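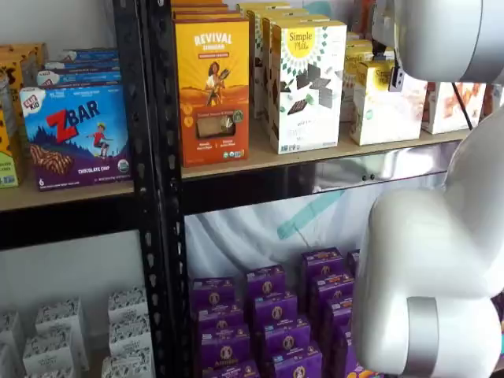
So you've got a beach condo, you're tired of handing a chunk of every booking to a management company, and you want to rent it out yourself. I did it last spring with our unit at the Aguirre in Clivulby, and a few people in the building have asked me how, so I'm writing it all down in one place. Grab a coffee, this is a bit long!

## Read your current contract first

I mean all of it, including the boring back pages. We were with Gutis, and our contract had a 60-day notice clause plus a line saying they kept any booking already on the calendar. I missed that second part completely. We gave notice in June thinking we'd have the fall free, and they still had guests booked into our place for weeks (and took their cut on every one).

Look for:

- how much notice you owe, and whether it has to be in writing
- who gets the bookings already made
- whether they hold any of your keys, linens or owner closet stuff
- any fee for leaving early

Send your notice by email *and* by mail. Keep the receipt.

## Check what the building wants from you

Every association does it differently. Ours wants renters registered at the front desk before they arrive, and there's a 3-night minimum that I had somehow owned the place for years without knowing. Parking passes are separate. Call the office, ask for the current rental rules as a PDF, and ask if anything is about to change.

Then do the town and the state. In Clivulby you need a license number that has to show on your listing, and you pay lodging tax on the rent and the cleaning fee both. Some booking sites collect it for you and some only collect part of it, so look up each one. I set up my tax account online in an evening and most of that was resetting my password.

## Find your cleaner before you list

Do this before the photos, before the listing, before anything. A good cleaner who can turn a two bedroom on a Saturday in high season is worth more than a fancy website. I pay by the turnover and the price includes laundry. Ask for these up front:

1. What's the latest checkout you can work with?
2. Will you text me if something is broken?
3. Do you restock paper goods or do I?
4. Who covers for you when you're sick?

We ended up doing our own restocking. I buy coffee, paper towels and trash bags in bulk and leave them in the owner closet, and the cleaner puts out a set for each new group.
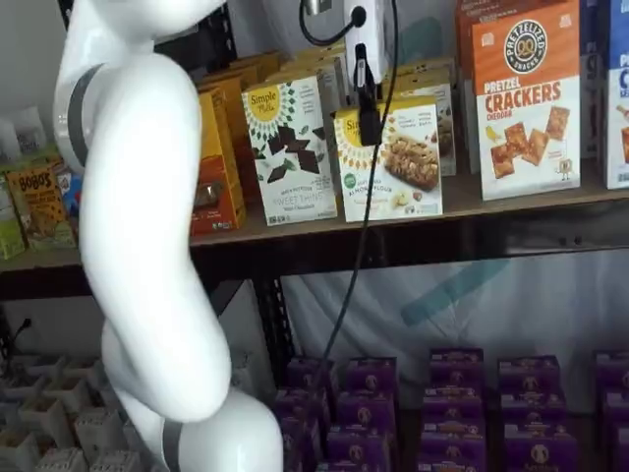
*Snack boxes on the upper shelf.*

## Set your prices

Okay, this is where I messed up the most. I copied what Gutis had been charging and figured they must know. They were low in spring and way too high in the fall! What worked better was opening Hoteo in another window, pretending I was a guest, and searching my own building for a bunch of different weeks. Write down the total with fees, since that's what people compare.

I keep 4 seasons in a plain spreadsheet, each with a nightly rate and a weekly rate. For holiday weeks I set a 7-night minimum and open them early. If a week is still empty close in, I drop the price a little and leave the minimum alone — short stays eat you up in cleaning.

## Write the listing

Say the floor, the view, the bed sizes and how far the walk to the sand is. If you see the gulf only from the balcony, say balcony. I put our slow elevator right in the description and I've never had a complaint about it.

Take your photos in the morning with the lamps on and the toilet lids down. Put your best one first. Ours is the balcony, and I tried the living room for a while and got fewer clicks.

## Keep a cushion

Open a separate checking account for the condo and leave $1000 in it that you don't touch. Ours went to a water heater almost right away, in the middle of a guest's stay, and I was so glad I didn't have to think about where the money was coming from.

Also, change the door code the day your old company's last guest leaves. I forgot for 3 weeks.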